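Tags: data card, text corpora, household, lending, en-AU

Indden Lost Property Notes

Version 2. Maintained by Mahsa Salehi and Hema Kaimal.

What it is

A set of 2964 short descriptions written by people who had lost something at the Zollach community centre and wanted it back. Umbrellas, mostly. After we removed duplicates (one gentleman reported the same thermos with admirable persistence) there are 2779 usable entries.

Fields

item — what the owner called it
colour — what the owner said it was, often optimistic
place — free text, including "near the other door"
returned — yes, no, or blank

Blank means the desk forgot. Please don't treat it as no. Version 1 did, and made the centre look like a den of thieves.

How it was collected

The front desk kept paper slips in a biscuit tin. Nataša Zupan typed them up over a winter of Sunday arvos, keeping the original spelling, so "jumper" also appears as "jumpa", "jumpr" and once as "cardigan, sorry, jumper". Phone numbers and surnames were stripped before anything left the building. A further 200 slips were too faded to read and are not in the release.

Known problems

Expensive things are described at length and gloves hardly at all. The place field is unreliable after dark. Anything reported by a parent on behalf of a child should be read as fiction with a factual core. 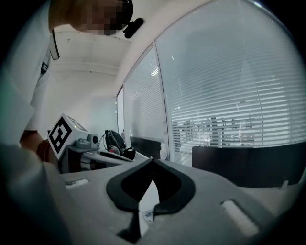

Labelling item types took longer than the typing, as every category seemed reasonable until somebody lost something in it. Lanyards were the worst. A white tag on a thin strap, worn against a white shirt, is jewellery to one annotator, stationery to another and clothing to a third, and the little dark clip below it could start the whole argument again. We settled on "worn, other", which covers both and pleases neither of us.

Licence and contact

Free for non-commercial use. Corrections to Hema, care of the desk. If you've found a tartan scarf, also Hema.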